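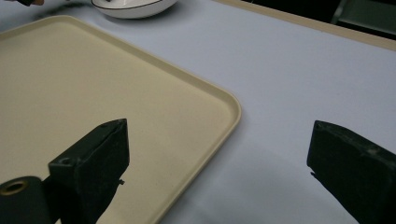 Anathi Tshabalala runs the manipulation project at the Toston student robotics club, now in its second year. The group has 51 members, and the current assignment is table clearing: pick up a dish, set it on a tray, release it without sliding the tray.

"The motion looks trivial until you write it down," Tshabalala said. "A plate has a low rim and very little to hold. If the fingers close too high they slip, and if they close too low they hit the table."

Students record the task by hand with a pair of grippers, one per arm. The club has 515 demonstrations on file, sorted by start position of the plate. Each student must contribute five usable recordings before training a model.

"Usable means both grippers stay tracked from start to finish," she said. "Turn your wrist too far and the marker plate is lost. We discard that recording and do it again."

The first model, trained in August on a smaller set, completed 70 percent of its trials. Most failures came at release, when one finger opened before the other. Tshabalala now asks for a short pause over the tray before letting go.

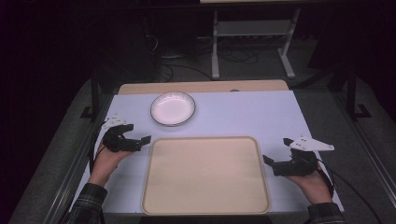

Unathi Mokoena disagrees about the pause, arguing that it teaches the model to hesitate and that slower hands throughout would give the same result. Tshabalala concedes the point in part — the two versions will be trained separately and compared on the same start positions.

Asked what new members find hardest, she named the left hand. "They let it drift while the right one does the work. The model copies that too."

The comparison runs next term, with bowls added after the plates.

Contact Toston Robotics Club | © 2025 | Back to top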